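Thumb fault stops the pot-lifting runs

The simulated kitchen tests on the Ider arm were paused in March after the right hand began dropping the casserole partway through the lift. Rekha Kartha found the problem while checking the logs from a batch of 400 runs. In 18 of them, the thumb controller had reported a closed grip when the thumb was still short of the pot.

The lift command waits for that report, so the arm went up with only the fingers in place. In most of the bad runs the pot tipped and stayed on the table. In 4 it went over the side.

Salma Mansour traced the false report to a timeout added in the last Rindstead update. If the thumb took too long to close, the software marked the step as done and moved on. The timeout now raises a fault and holds the arm still until someone clears it.

The same code is used on the physical hand in the lab. Please do not run any lifting task on it until the patch is installed, even with an empty pot. Marwa Benkirane has the installer and will go through the stop procedure with anyone who needs it.
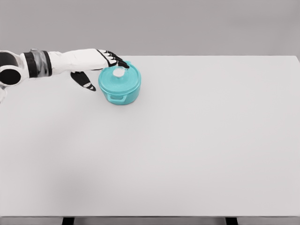 What happens next

The full set of 1,270 simulated lifts will be repeated with the patch. Felicidad Espiritu is adding a check that compares thumb position with the grip report before each lift. Send older logs with dropped pots to her, including any from the Jisano trials.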